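25 November 2019

Up before six to catch the slow bus out to Zarnilora, which everyone at the guesthouse kept telling me to see. Forty minutes of hairpins (my poor stomach!) and then the ruins, spread over a hill with goats wandering through the old bathhouse. Hildegard Thiele had lent me her guidebook, so I knew to start at the top gate and work down. I counted 25 columns still standing and had the theater all to myself for ages.

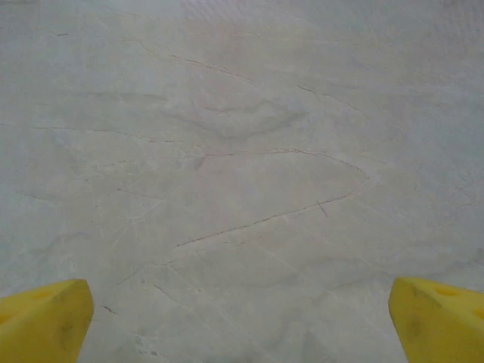 Veins in the pale marble.

Lunch was bean soup at Kováčik, right by the ticket booth, and I could have eaten two bowls. Anežka says it's packed in May and you can't get a table, so I guess cold fingers are the price of coming now.

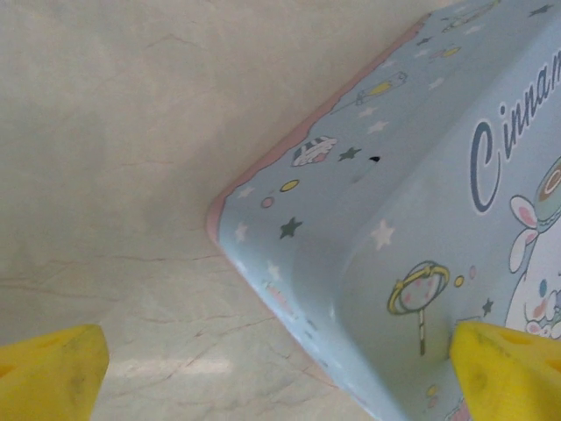 I missed the early bus back, of course, and sat on a wall writing postcards till the next one came. Stasville tomorrow if my boots dry out. Must remember to return the guidebook!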